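Laveck Opens Handling Laboratory to Visitors for Second Year

March 2020

The Laveck Institute opened its handling laboratory to the public this month for an afternoon of talks and robot demonstrations. A total of 200 visitors attended, among them 27 students from technical high schools in the region. The open day was held in partnership with Plekix, which supports the laboratory's work on household and laundry tasks.

Guests were received in the main hall and taken through the laboratory in small groups. Staff members were on hand at each station to explain the work and to answer questions about training, safety and careers in the field.
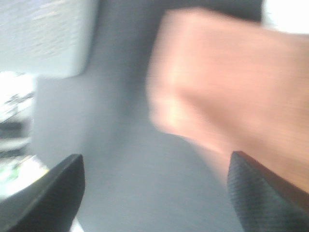
A hand near the open gripper during the Laveck open day.

The cloth handling station drew the longest line of the afternoon. Towels and similar items remain difficult for machines to handle - a soft object changes shape each time it is touched, and a grip that works at one corner may fail at the next. The laboratory has studied the problem for 2 years under the direction of Rungnapa Ratanaporn, head of the handling group.

"People fold a towel without looking at it," Ms. Ratanaporn told visitors in her opening talk. "A robot has to find the edge, choose where to hold it and decide what to do when the cloth moves. Each of those steps is a research question."

At the station, a two-fingered gripper worked with a beige towel over a teal surface, pinching the terry cloth into a narrow ridge between its fingertips.
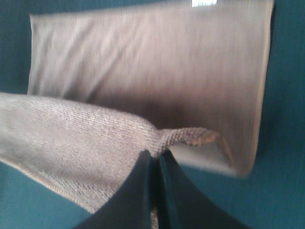 Talks and Student Program

The program included 11 short talks by members of the institute and its partners. Engineers from Hassanpour spoke on the design of gripping surfaces, and a session led by Brivum dealt with the needs of hospital laundries and small hotels. Students were also invited to apply for summer places in the laboratory. Application forms are available from the institute's front office.

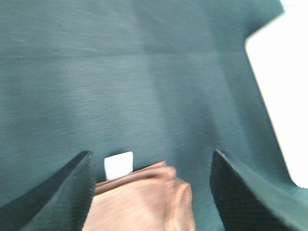
Tan cloth with a white tag, between the gripper's fingers.

The institute thanks all partners and guests for their participation. The next public event, a half-day workshop for teachers, is planned for October. Schools that wish to take part should write to the education office - places are limited, and requests will be handled in the order received.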